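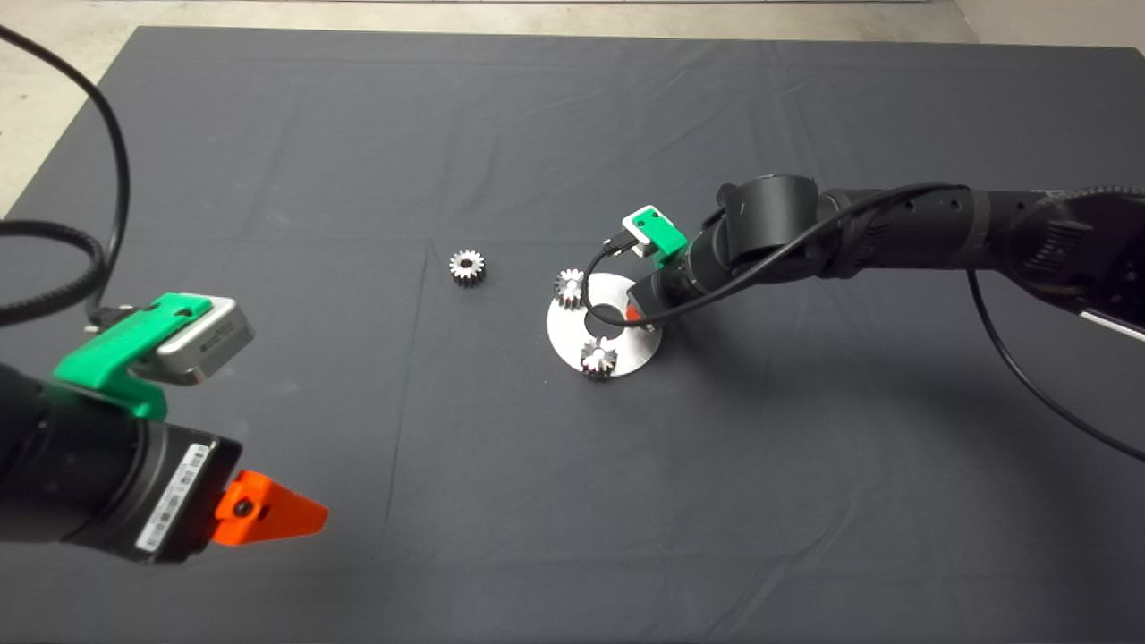
By now both arms should be bolted down, powered and answering to Trustetti (the little control program Fidel Alarcón wrote for this build). If they aren't, go back and finish the wiring section first. What follows is my favorite part of the whole project: getting two arms to work on the same part without bumping into each other!

## 6. Dressing the table and teaching the gear task

You'll need:

- the cloth cover, dark gray, large enough to hang over the front edge
- one ring plate with the big center hole
- the small steel gears from the Bárány kit
- a 2 mm hex key for the finger screws
- painter's tape and a soft pencil

### 6.1 Lay the cloth

1. Press **Park** in Trustetti and wait until both arms have stopped.
2. Pull the cloth over the table from the front. Leave the arm bases uncovered.
3. Smooth it outward from the middle with your forearm. Small wrinkles are fine. A ridge tall enough to tip a gear is not.
4. Tape the back corners to the underside of the table.
5. Let the front edge hang free, then lift it and look for cables pinched behind it.

**Note:** Samah Salem tried a glossy white tabletop on her build and the cameras hated it. Bare steel on dark matte fabric is much easier for them to pick out, and the fabric keeps the gears from skating off when a finger brushes one. Ours came from the remnant bin at Drustutby and I'd buy it again tomorrow.

### 6.2 Check the fingers

1. Open both grippers all the way.
2. Try each finger screw with the hex key. Snug is enough – the printed base cracks if you lean on it.
3. Run a fingertip along the gripping faces. If you've fitted the gritty pads, make sure the edges aren't peeling. Ragged is OK, loose is not.
4. Give each camera plug a light push to seat it, then check that its cable has slack when the wrist turns through 180 degrees.

**Caution:** Keep your hands out of the grippers unless the arm is parked and the enable switch is off. These motors are small but they pinch hard.

### 6.3 Check the view from the wrist

Do this before you place any parts. Open the wrist camera window and jog the arm slowly toward the front of the table, then out over the edge.

1. Both fingertips should show in the lower corners of the picture. If you only get one, the bracket is twisted. Loosen it, straighten it, try again.
2. Jog outward until floor comes into view past the edge of the cloth.
3. Watch the exposure. A pale floor can wash out badly, so lock exposure with the camera pointed at the cloth, then look at the floor again. Some glare down there is harmless.
4. Save the position as `edge_front`.

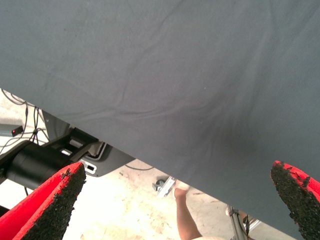

**BEFORE YOU JOG PAST THE EDGE**

Anyone standing at the table is within reach of the arm in this position. Agree on a word for "stop" and use it. Ours is "Tuesday," for reasons that go back to Benjamín Medina's first build night. Wear closed shoes, keep stray cables away from where people stand, and slide stools and stands back far enough that the wrist can't come down on them.

If the cloth fills most of the wrist view even at full reach, you can re-tape it farther back or raise the wrist a little. I prefer raising the wrist.

### 6.4 Place the parts

1. Park both arms again and switch off enable.
2. Lay the ring plate flat, slightly right of center, where both grippers can get to it.
3. Make a light pencil tick on the cloth at the plate's rim so you can find the spot again.
4. Put a gear or two on the plate and at least one out on the open cloth to the left. Don't line them up neatly. The varied starts are what make this fun.
5. Step back and switch enable on.

### 6.5 First run

1. Choose **Two-arm / slow** from the task list.
2. Guide the left arm to the loose gear and stop just short of it.
3. Bring the right gripper down beside the plate and let it hover. It holds the plate steady later on, in step 5.
4. Close the left gripper on the gear, lift, and carry it across.
5. Lower the right gripper to the rim, set the gear down, open, and back both arms away.
6. Save the run, mix up the gears, and go again.

Aim for 14 saved runs before you try playback. Naima Ouazzani got a decent playback with fewer, but she has much steadier hands than I do.

**If the arms come too close:** Trustetti stops both of them and beeps. Back the right arm out first. Its elbow takes up the most room over the table.

**If a gear slips out:** clean the pads with a dry toothbrush and lower the closing speed one notch before changing anything else.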